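Notes for Session 2: Budgeting for a Small Gripper Project

Welcome back, everybody! Last time we talked about what you want your grippers to do, and now we get to the part that most groups leave far too late (mine included, back when I started), the shopping list. Begin with the hand tools. Plan on 2 per person, one for each hand, plus a box of spare finger pads. 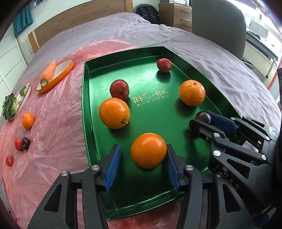
Then there are the small things, and they do add up. Duangjai Sriwong kept every receipt for the Inthanon project, and her group's total came to $1,439 before shipping. Please give shipping its own line! Bring your draft budget to the next session, with 2 price quotes for anything you can't borrow.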